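4 Einrichten des Arbeitsplatzes »Küchenzeile«

Dieser Abschnitt richtet sich an das Bedienpersonal der Zelle Florkine und an die Schichtleitung. Er gilt für Anlagen mit Steuerung Notetti ab Programmstand 2972. Die Grundmontage nach Abschnitt 3 muss abgeschlossen sein.

4.1 Geänderte Aufgabenverteilung

Bisher wurden Teile von Hand aufgenommen und abgelegt. Mit der Zelle übernimmt der Arm das Greifen und Ablegen. Beim Bedienpersonal verbleiben das Bestücken, die Freigabe und die Störungsbehebung. Für die Zelle sind je Schicht 2 eingewiesene Personen einzuplanen.

4.2 Arbeitsfläche vorbereiten

1. Betriebsart »Einrichten« wählen und Schlüssel abziehen.
2. Arbeitsplatte trocken abwischen.
3. Topf auf das Kochfeld stellen.
4. Spielgemüse in den Topf legen.
5. Pfannenwender und Löffel an die Haken hängen.
6. Bestückung im Schichtprotokoll abzeichnen. 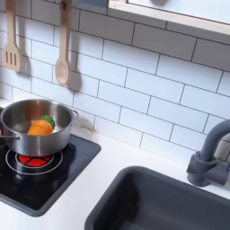
Abb. 4-1: Topf mit orangefarbenem Gemüseteil, Arbeitsplatte neben Spüle und Kochfeld

Hinweis: Die Lage des Topfes darf zwischen zwei Aufträgen wechseln. Eine neue Lage ist vor der Freigabe an der Steuerung zu bestätigen.

4.3 Greifprobe

VORSICHT
Quetschgefahr zwischen Greifer und Arbeitsplatte. Während der Greifprobe nicht in den Arbeitsraum fassen.

1. Geschwindigkeit auf 38 % begrenzen.
2. Bausteine auf der Arbeitsplatte bereitlegen.
3. Programm »Zonia« laden und im Einzelschritt starten.
4. Nach jedem Schritt den Sitz des Teils im Greifer prüfen.
5. Bei schiefem Sitz Halt auslösen, Teil entnehmen und Schritt wiederholen.
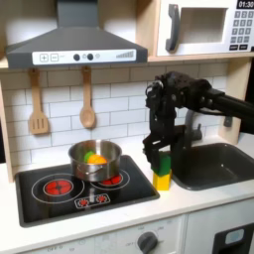
Abb. 4-2: Greifer am grünen Baustein, gelber Baustein darunter

Für die Beurteilung des Sitzes ist die Person an der Zelle zuständig. Die Steuerung meldet lediglich den Schließweg. Wer bisher nach Gefühl gegriffen hat, muss sich an diese Trennung erfahrungsgemäß gewöhnen; die Einweisung sieht dafür eine eigene Übung vor (siehe Anhang B).

4.4 Übergang in den Automatikbetrieb

1. Arbeitsraum verlassen, Schutztür schließen.
2. Betriebsart »Automatik« wählen.
3. Geschwindigkeit auf 80 % stellen. Höhere Werte sind der Instandhaltung vorbehalten.
4. Den ersten Ablauf bis zum Ende beobachten und erst danach quittieren.

ACHTUNG
Taucht der Greifer in den Topf ein, kann ein Halt den Topf verschieben. Nach jedem Halt in dieser Stellung die Lage des Topfes neu bestätigen.

Meldungen werden an die Steuerung und an das Pult der Schichtleitung ausgegeben. Die Meldung »Teil verloren« wird an der Zelle quittiert, alle übrigen am Pult. Handeingriffe sind mit Uhrzeit einzutragen, auch wenn sie den Ablauf nicht unterbrochen haben.
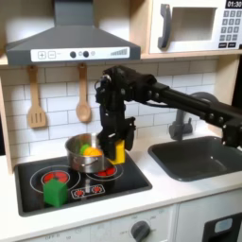
Bermúdez merkt zu Abschnitt 4.4 an, das Beobachten des ersten Ablaufs sei in der Personalplanung bislang nicht als Arbeitszeit ausgewiesen. »Wer zusieht, kann in dieser Zeit keine zweite Zelle bestücken. Das gehört in den Schichtplan.« Die Anmerkung ist in den Planungsbogen übernommen. Bis zu dessen Freigabe gilt: Während des ersten Ablaufs sind der beobachtenden Person keine weiteren Aufgaben zuzuweisen.

Weiter mit Abschnitt 5, Störungen und Abhilfe.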